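Notebook, Tuesday 24 February 2026
Pose drift on the hand-held gripper: is the table helping us or not?

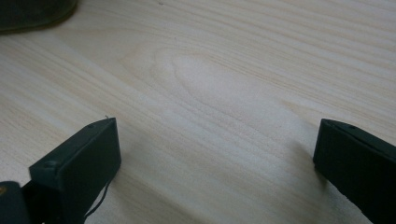
Yamila's claim from Friday's meeting is that the visual tracking on the hand-held gripper holds up on bare tables, and that we can stop sticking printed markers down before every collection run. I am not convinced. The drift figure she showed was a good one, but every run behind it came from the same table, and that table is pale wood with long grain lines running diagonally and a big nested oval of grain near the middle. A feature tracker could live off that oval quite happily. It is a marker sheet that happens to have grown there. The open fingers leave a wide stretch of it in view, and there is a dark rounded edge in the top left corner for the tracker to hang on to as well. If we write "works on bare surfaces" on the strength of this, someone with a white laminate bench will try it and come back cross.

What I want to know is whether the tracker is using the wood or the inertial sensor is carrying it between good frames. Boso (the tracking code) will give a confident pose either way, so its own confidence number is no use for this. I went through the logs from Friday and it never once dropped below the warning level, including in the run where the end pose was plainly wrong.

Plan, agreed with Yamila this morning with some grumbling on both sides:

Two surfaces. The wood as it is, then the same table under plain matt white card, taped at the edges. Tape to stay outside the working area.

Same path each time: start in the corner jig, out to the far stop, back to the jig. Fingers open throughout, nothing picked up. The error is the difference between start and end pose, which should be zero and won't be.

400 frames per run, three runs per surface. Yes, three is thin. It is enough to see a large effect and I don't trust anything from this rig that needs more than that to show up.

Exposure locked. Part of the wood is washed out where the light falls on it, right of centre, and I suspect auto exposure has been shifting as the hand moves through that patch. This wasn't controlled on Friday. Yamila thinks it doesn't matter. Could be, but then locking it costs us nothing.

Mask: the Trurkier mask file was drawn for the old fingers. The current ones are wider at the tip and have screw holes, which are lovely sharp corners that move with the camera. If the mask misses them, the tracker gets a handful of points telling it that it is standing still. Checked the file against the new finger drawings and it does clip the left tip too short. Redrawn with a margin and saved as version 2. The old one is still in the folder, please don't use it.

Results so far, wood only, because the card hasn't turned up:

Run 1, fine. End pose close to the start, nothing odd in the trace.
Run 2, fine until the return leg, then a sideways step. It recovered, but I can't say why it went.
Run 3, thrown out. I knocked the jig.

So that's two usable runs and no comparison. I reran Friday's recordings through Boso with the new mask and the drift came down in most of them, which Yamila reads as good news for the method. I read it as Friday's numbers having been wrong in a direction we hadn't noticed — both can be true, but neither tells us about plain surfaces.

The Toledo script for plotting end poses still swaps two axes if you feed it the newer log format. I fixed my copy. It needs doing in the shared one.

Also wondered about the Restalik paper, which reports very low drift "on a range of household surfaces". The list of surfaces is in their supplement and all of them have a pattern. I'd like to be wrong about this, but I would want to see a blank one first.

To do: get the card, repeat run 3 on wood, redo both surfaces on the same afternoon so the light is at least similar. Ask Yamila for the raw inertial logs as well as the fused ones. Nothing goes in the draft about bare tables until the white card runs are in.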